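Serrano Course 29: Household Budgeting
Handout 5, Fixed and Variable Costs

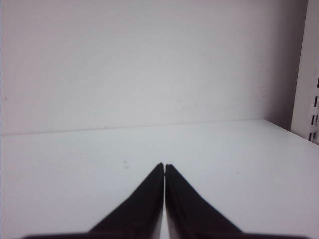

A fixed cost stays the same each month whether you use more or less of something. Rent is the usual case. A variable cost goes up and down with use, as groceries and gas do.

Some bills are mixed. A phone plan may have a flat fee plus a charge for extra data. Split these into two lines on your worksheet.

Sample month (March)
Rent: 806, fixed
Bus pass: 29, fixed
Phone, extra data: 10, variable

Before next class, read chapter 5 and sort your own bills the same way. Leave out one-time purchases for now.

H. Nogueira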